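Wirnbridge team teaches grippers to tidy jewellery from home recordings

Jun 1, 2024

A robot that can put away your earrings. Not quite there yet, but a small group at Wirnbridge says it's getting closer, and it did the teaching without a robot in the room.

The method, called Testik, uses hand-held grippers with a camera on each. People carry them into ordinary homes and do the job themselves, picking up small stuff and dropping it in a box. The recordings then train a pair of arms back at the lab.

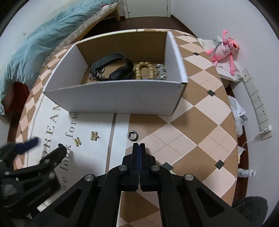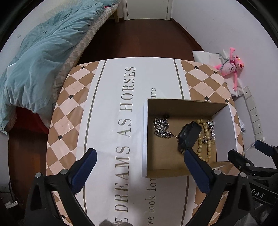
Jewellery sorting at a table, from the gripper cameras. Both views show the open box and the patterned cloth.

The group gathered 3277 recordings in 244 homes. Bedrooms, kitchens, wherever there was a table. No tidying up beforehand, says Asabe Ogbonna, who leads the work. "We wanted the busy tablecloths and the bad light. A plain grey bench teaches you very little."

Chains are the hard part – they tangle, they slide, they hide under other things. Earrings too, because the fingers cover them at the last moment. Adding the second gripper's view helped the most, Ogbonna said.

In lab tests the arms were given 10 tables they had never seen. They cleared seven. Two of the failures were necklaces caught on the box flap, the third a dropped stud that was never found agian.

A write-up is due later in June, with the recordings to folow. Next job is cutlery drawers.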